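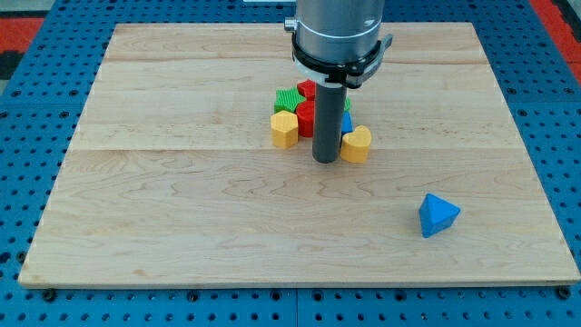 Colored shape blocks on a pale wooden board, with the green star at the back left of the bunch.

Play Boards and Shape Blocks: Your Questions

We get so many kind notes about our boards and blocks that it seemed time to gather the answers in one place. If yours isn't covered, write to us through the contact page and we'll get back to you (a bit slower in December, when the whole shop is packing boxes!).

Why does my board have lines and streaks in it?
Our Parkholm boards are made from joined planks, so you'll see a seam or two, and the grain wanders however the tree wanted it to. Faint brown streaks are part of the wood and won't wipe off, so please don't scrub at them. If a seam ever opens up enough to catch a fingernail, let us know and we'll replace the board.

Can I have one without any streaks?
We do try, and if you leave a note with your order we'll look through the stack for a calmer one, but we can't promise a perfectly plain board.

Do I need a board at all?
Not really. The blocks are happy on a rug or the kitchen table. We like a board for sorting and pushing games because everything slides nicely on it, and when supper's ready you can carry the whole lot away without breaking up anybody's hard work.

How do I clean the blocks?
A damp cloth and a drop of dish soap, then dry them with a towel. Some of the shapes, like the star, have a ridged top where crumbs and modeling dough love to settle, and an old soft toothbrush gets those out beautifully. Please keep them out of the dishwasher.

And the board?
Same cloth, well wrung out, and wipe along the grain. If it starts to feel rough, go over it lightly with 400 grit sandpaper and rub in a little Miltell board oil. Leave it overnight before anyone plays on it.

My board has bowed a little. Is it ruined?
Probably not! Lay it flat with the hollow side down, put two heavy books on top, and give it two days away from the radiator. Most of them settle back down.

Can I buy a single replacement block?
Yes, and we're glad to do it. Tell us the shape and the color (red cylinder, green star and so on) and whether your set is a Grustisell or one of the older Juhász sets, as the sizes differ slightly. We mail single blocks in a padded envelope, and they usually go out within two working days.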